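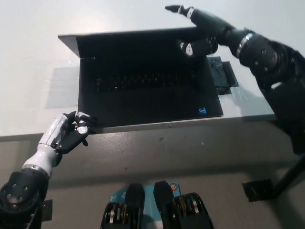 Two hands, one laptop: the Multari pair at our grey bench.

If you're putting together a budget for a humanoid with proper fingers, the hands are where the money goes, and I'd been dreading that line on the spreadsheet. We'd costed three options for our lab at Grorkau and I had quietly assumed we'd end up with simple two-jaw grippers and a lot of regret. Then the Multari hands came up through our supplier, Makhubela, and I've been grinning ever since!

Let's start with what they're like to live with. The fingers curl one by one, the white knuckle caps make it easy to see from across the room which joint is doing what, and a single finger can point while the rest stay tucked in. That matters a lot for us, as most of our work is on ordinary office things – keyboards, lids, switches, drawers. A laptop is a lovely test piece. The keys are small, they sit close together, and you want one fingertip to arrive without the other four joining in.

Now the money side. Don't stop at the price of the hands. I put down 500 pounds for spare fingertips and cables, and another 500 for the table, brackets and bits to practise on. Ajith Kurup, who keeps our books, thought the second figure was padding. He's since come round (the table alone ate a good part of it). Get a solid one with metal legs and decent foot plates, and buy more clear tape than seems sensible. We stick everything down with it.

Delivery took 26 days from order, which was quicker than I'd planned for. Fitting both hands took me 2 afternoons, and most of the second went on the wrist settings. The manual is short and the drawings are good, though the section on calibration reads as if somebody ran out of time. Ring Makhubela if you get stuck there, they picked up straight away when I did.

Grumbles? A few. The dark finish shows every fingerprint, there's no carry case in the box, and the spares list is priced by the finger, so compare it with the full set before you order. I'd also have liked the option to buy one hand first and add the other next year. We looked hard at the Ovus hand as well and it's a nice thing, a little lighter, but the spares would have pushed us over budget by June.

Would I buy them again? Yes, gladly, and I've already pencilled a second pair into next year's plan. Ajith hasn't seen that version of the spreadsheet yet.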